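Gasadell Stems — README zum Sample- und Stem-Paket

Stand: 10. April 2024

Hallo und schön, dass du das Paket heruntergeladen hast! Ich bin Zoriana Levchenko, ich habe die Aufnahmen gemacht und den ganzen Kram sortiert, und wenn irgendwo eine Datei falsch heißt, dann liegt das an mir. Gemischt hat Finlay Buchanan, die Stimme gehört Gráinne Cullinane, und die Bratsche in fast allen Stücken spielt Heiðrún Dalsgaard (hört euch bitte die langen Töne in "Prellow" auf Kopfhörern an, da hört man den Bogen atmen).

Was drin ist

31 Stems aus 8 Stücken, alle als WAV, 24 Bit, 48 kHz. Dazu der Ordner "reste", in dem Einzelklänge liegen, die es in kein Stück geschafft haben: Türen, Klappern, Luft, ein Harmonium mit kaputtem Balg. Ich mag diesen Ordner inzwischen lieber als manches fertige Stück.

Ordnerstruktur

stems/ — nach Stück sortiert, Taktanfang immer bei null, also einfach alles untereinander in die DAW ziehen
reste/ — Einzelklänge, ungeschnitten, teils mit Gerede davor
midi/ — nur für "Plollgate" und "Tkachenko", die anderen sind ohne Klick eingespielt
noten/ — Bratschenstimme als PDF, mit Heiðrúns Bleistiftstrichen

Dateinamen

Stück, dann Instrument, dann Take, alles klein und mit Unterstrich, zum Beispiel plollgate_bratsche_t2.wav. Ein "x" am Ende heißt, dass Finlay den Take schon mit Kompressor rausgerechnet hat. Ohne x ist er roh. In "Tkachenko" fehlt das x bei der Stimme, obwohl sie komprimiert ist, das repariere ich in der nächsten Version.

Tempo und Stimmung

"Plollgate" läuft auf 96, "Tkachenko" auf 72 bis zum Mittelteil und danach auf 80. Der Tempowechsel steckt in der MIDI-Datei. Alles andere schwankt, und zwar ordentlich! Wer loopen will, muss von Hand schneiden. Das Harmonium steht 25 Cent zu tief, die Bratsche ist in diesen Stücken danach gestimmt. Bitte nicht einzelne Spuren hochziehen, sonst reibt es ganz fürchterlich — entweder alle oder keine.
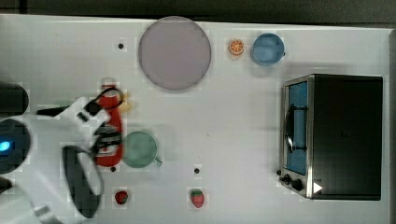
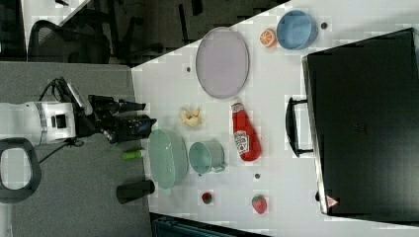
Bekannte Macken

In "Prellow" knackst es links kurz vor dem zweiten Refrain, ein loser Stecker, den wir erst beim Mischen gehört haben. Die Raumspur von "Plollgate" ist phasengedreht. Klingt sie im Mix dünn, einmal invertieren und gut. Zwei Takes vom Harmonium brechen mitten im Ton ab, die habe ich trotzdem dringelassen, Yevdokiia Romaniuk hat nämlich aus genau diesen beiden einen Remix gebaut und ich war ganz hin und weg.

Nutzung

Ihr dürft alles remixen, zerschneiden, rückwärts abspielen und veröffentlichen, auch kommerziell, solange "Gasadell Stems" irgendwo in den Credits auftaucht. Für die Gesangsspuren gilt eine Ausnahme: Bitte nicht zum Trainieren von Stimmmodellen verwenden, das hat sich Gráinne ausdrücklich gewünscht. Das unveränderte Paket bitte auch nicht woanders hochladen, ein Link reicht.

Version 2

Im August soll die zweite Version kommen, mit reparierten Namen, der richtigen Phase und hoffentlich den Schlagzeugspuren, die noch auf Finlays alter Festplatte schlummern. Wenn ihr bis dahin etwas gebaut habt, schickt es mir, auch halbfertig! Fehlermeldungen am liebsten mit Dateiname und Zeitangabe, dann muss ich nicht wieder alles von vorne durchhören.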